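Jiltari refill and returns store – progress report, October 2026

Prepared by Emiko Katayama for the Prillard fund

The drinks store at Kobori has been open to all three day centres since the last report. In that time 277 bottles came in and 226 went out to the centres. The rest are on the lower shelves, sorted by use-by date. Adelmo Marchetti has finished the stock sheets and they are now filled in at each delivery.

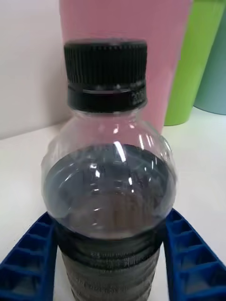 Dark drink in a clear plastic bottle with a black screw cap.

Caps are checked before a bottle is shelved. We turned away seven with broken bands and the supplier, Dullura, has credited them.

Two items are behind. The second set of shelving has not arrived, and the returns crates still need labels – Nuanchan Noiphan is dealing with both. We expect to spend the remaining transport money by January and are not asking for any change to the budget.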